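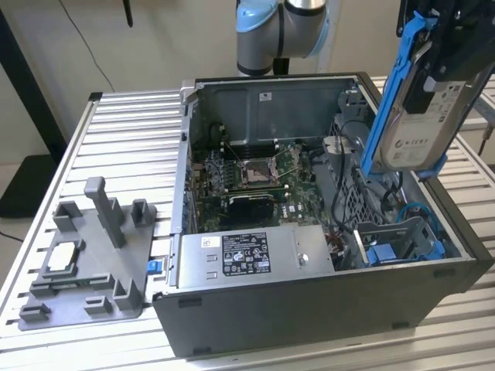
Open desktop tower on its side, drive in a blue caddy.

Wanted: people who kept their repair receipts

We are looking for households and small offices in Gundness and Lolgate who paid to have a desktop or laptop computer fixed in the past three years and still have the paperwork. If you also have your doubts about what you paid for, so much the better, but that is not a requirement.

The Bremura Repair Costs Study began after the shop chain Atinga put up posters saying that a repaired computer "pays for itself." Maybe it does. We asked what the claim was based on and got a leaflet with a green leaf on it. The leaflet had no prices, no ages of machines and no word on how long the repairs lasted. Other people tell us just as firmly that fixing anything older than five years is throwing money away, and their evidence is no better. Mostly it is a story about a brother-in-law.

So we would like to see bills.

What we have so far

A trial run last year brought in 94 usable receipts. That is too few to say much, and we would ask you not to believe anyone who quotes it as proof of something. The most expensive single job came to $900, on a machine the owner had bought new for $1,100. The owner was happy with it. We are still not sure what to make of that.

This time we can take up to 2,260 entries. We do not expect to fill them all.

Who can take part

You need to be 18 or over and live or work in either town. The repair must have been paid for, by you or by your employer, and you need a receipt, invoice or bank record showing the amount. Repairs that failed count. Repairs where you were told the thing was beyond saving and charged a fee for hearing it count too, and we are short of those.

Phones and tablets are out. So are game consoles, after a long argument. If you own or work in a repair shop, please do not enter your own customers' jobs, however representative you feel they are.

What we ask of you

One form, which takes 20 minutes if your papers are in order and longer if they are in a shoebox. It asks what went wrong, what you were told was wrong (often a different answer), what was replaced, what it cost and whether the computer is still in use. There is a box for what you would have spent on a new one. Leave it blank if you would be guessing.

Six months later we send a second form with four questions. Please fill it in even if nothing has changed. Last time a lot of people skipped it, and we have no idea whether their computers were running fine or in the trash. Anyone who tells you silence means satisfaction has something to sell.

Some people will also be asked for a phone interview of half an hour. You can say no to this and stay in the study.

What you get

A $15 grocery card after the first form and another after the second. Interviews pay $30. We will not send you a tote bag.

You will not get advice on whether to repair or replace your computer. We don't know yet, and if the results come out muddy we will publish them muddy. The full price table will be free to download with names, addresses and shop names taken out.

Your information

Black out account numbers before you send anything. We keep receipts until the table has been checked, then delete them. We do not want your passwords, serial numbers or files, and we will never ask to connect to your computer. If someone calls saying they are from the study and asks for any of that, hang up.

Who pays for this

Members' dues and one small town grant. Atinga offered to help with printing and we said no thank you. We also turned down an offer from a company that sells new laptops.

How to join

Paper forms are at the front desk of the Lolgate public library and at the Gundness town hall, from 9 a.m. until closing. Write "receipts" on the envelope and drop it in the gray box at either place. Entries close at the end of March. Copies are fine, and please don't send originals, as we can't promise to return them.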